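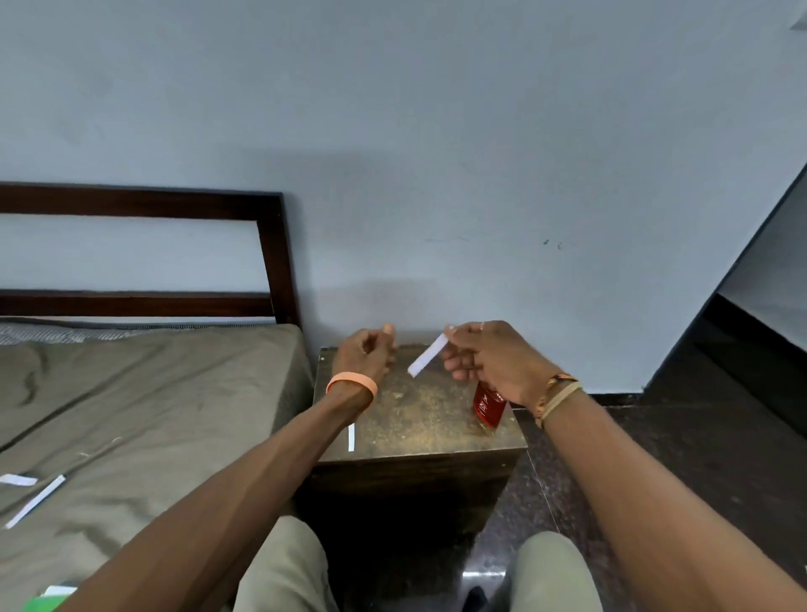 Nighttime Temperature and Humidity in Student Bedrooms at Clesel House

Environmental Measurement, final project report
Submitted March 4, 2026

1. Background

Clesel House is a four-story brick residence with steam heat. Each bedroom has one radiator under the window. The radiators have a hand valve, but many of the valves are stuck or have been painted over, so most students control the temperature by opening the window. Complaints about the rooms being too hot in winter come up every year in the housing survey, and so do complaints about dry air.

We wanted to measure what the rooms are like while people are asleep. The building office keeps records of the boiler and the hallway thermostats, but it has no readings from inside the bedrooms. Hallway readings do not say much about a room with the door shut.

Our questions were:

How warm do the bedrooms get between 10 p.m. and 10 a.m.?
Does the floor matter?
How much does an open window change the humidity?

2. Equipment

We used Buvix loggers borrowed from the department. Each one records temperature and relative humidity and stores the readings until it is plugged into a computer. We set them to take a reading every 30 minutes.

Before placing them, we left all the loggers together in a closed cardboard box for a day. Their temperature readings agreed to within 0.4 degrees F. One logger read 3 percentage points high on humidity compared with the rest, and we subtracted 3 from all its humidity values afterward.

3. Placement

We measured 8 bedrooms, two on each floor, one facing the street and one facing the courtyard. The residents all agreed to take part and signed the consent form from the course packet.

We wanted the loggers near the height of a sleeping person's head. In most rooms that meant the top of the nightstand, against the wall and on the side away from the radiator. Nightstands differ in height, so the loggers ended up between 21 and 27 inches off the floor. In one third-floor room there was no nightstand and we used a shelf.

Residents were asked to keep lamps, mugs and chargers at least a hand's width from the logger. They also filled in a paper sheet each morning with three entries: window open or closed, door open or closed, and anything unusual.

4. Data

A full night from 10 p.m. to 10 a.m. gives 25 readings. We collected 131 nights from all rooms combined, which should have given 3,275 readings. We have 3,199. The missing 76 are from two loggers with weak batteries that dropped readings before they stopped. We changed the batteries and kept the partial nights.

Nights when the resident was away were left out before we made this count. We decided that an empty room with the door locked was a different situation from the one we wanted to study.

5. Results

5.1 Temperature

The average over all readings was 74.1 degrees F. The lowest reading was 61.3, on the ground floor, with the window open all night. The highest was 83.8, in room 206, at 6:30 a.m. with the window closed.

Averages by floor:

First floor: 71.2
Second floor: 75.6
Third floor: 74.3
Fourth floor: 75.3

We had expected the temperature to rise steadily with each floor. It did not. The second floor was the warmest, mainly on account of room 206, which sits above the pipe run from the boiler room. If room 206 is taken out, the second floor is left with a single room averaging 73.0, and the order comes out closer to what we expected. With two rooms per floor we would not lean on this result very hard.

In every room the temperature climbed between 5 and 7 a.m. The boiler schedule posted in the basement shows the heat coming on at 4:45, so the timing fits. The size of the climb was between 2 and 6 degrees. Several residents wrote "woke up hot" on their sheets, nearly always on closed-window nights.

5.2 Humidity

Average relative humidity was 27 percent. On closed-window nights it was 29 percent and on open-window nights 24 percent. Outdoor air in cold weather holds little moisture, and when it is warmed up indoors its relative humidity drops. Opening the window cools the room but makes the dry air problem a bit worse.

One resident ran a small Utska humidifier on some nights. On those nights the room averaged 38 percent. We kept these nights in the temperature results and left them out of the humidity averages.

5.3 Doors

Door position made little difference. Only two residents ever slept with the door open, and not often enough to compare properly.

6. Problems

The morning sheets were the weakest part of the project. Some were filled in several days at a time, and in one room the sheet said the window was closed on a night when the temperature fell 9 degrees in an hour. We did not correct any sheets. A magnetic window sensor would be better.

We also did not measure outdoor temperature ourselves. We used the readings from the weather station on the roof of the science building, half a mile away and more exposed to wind.

Finally, the loggers were on furniture close to a wall. In the rooms with outside walls on that side, the readings may be a little lower than the air over the bed. A second logger hung from the bed frame for a few nights would have told us how much.

7. Suggestions for the building office

Free the stuck radiator valves, starting with room 206. Move the morning heat from 4:45 to 5:45 for a trial week and ask residents whether they notice. Insulate the pipe run under the second floor where it can be reached.

8. Further work

The same rooms could be measured in August, when the heat is off and the complaints are about the fourth floor. The loggers can stay at the same settings. The spreadsheet and the blank morning sheet are in the course folder under Huỳnh, the name of our project group.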